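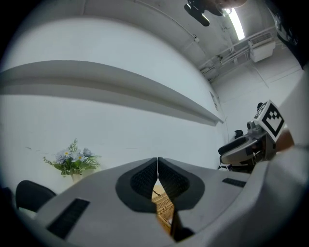 4.2 Changes in the working day of the demonstrators

The employees who changed most in their daily tasks are those who formerly packed and arranged goods by hand, and who now spend part of the shift producing demonstrations for the robot cell. At the Nellton site this group handles light household goods, which the earlier suction system could not lift in a reliable manner. In such work the worker does not touch the item directly. In Figure 3 a piece of woven wicker is held between the two ribbed finger pads of a hand-held gripper, while a second gripper, with a square marker on its top, is held up at the right. Several workers told us that wicker was the material where they most missed their own fingertips, as the weave gives way under pressure and they could no longer feel when to stop closing the hand.

Figure 3. Handling of a wicker item with hand-held grippers, Nellton site.

We interviewed 39 employees at Nellton and at the smaller Kirum site, and we examined the shift records of the 78 working days after the introduction. In this period the duration of the demonstration block was changed twice. It was first set to a half shift, but the workers complained of tiredness in the wrist and forearm, and the block was then limited to 6 sessions per shift with a pause between them. Marwan Srour, who led the introduction at Nellton, considered this limit as still too high for the older employees. The records do not allow us to confirm or to reject his opinion, because age was not registered.

A second change concerns the pace. In manual packing the workers were measured by units per hour, and the fast ones had a good reputation among their colleagues. In the demonstration work a fast movement is often discarded by the review software, and the labour of the worker is then lost from the record. One employee with long experience described it as "being paid to work like on my first day." Others valued the slower rhythm and asked for more of these hours. We found no clear relation between this preference and the former speed of the worker.

The third change is in the contact between colleagues. Conversation was common at the packing tables, but it decreased during the sessions, where both hands are occupied and the attention is on the fingers of the tool. Gunnel Strömberg (personal communication) observed the same at Kirum, although there the employees started to comment on each other's recordings in the lunch room, and some informal rules for grasping soft items came from this habit. These rules were later written into the training binder, without the names of the persons who proposed them. The question of recognition is treated in Section 4.3.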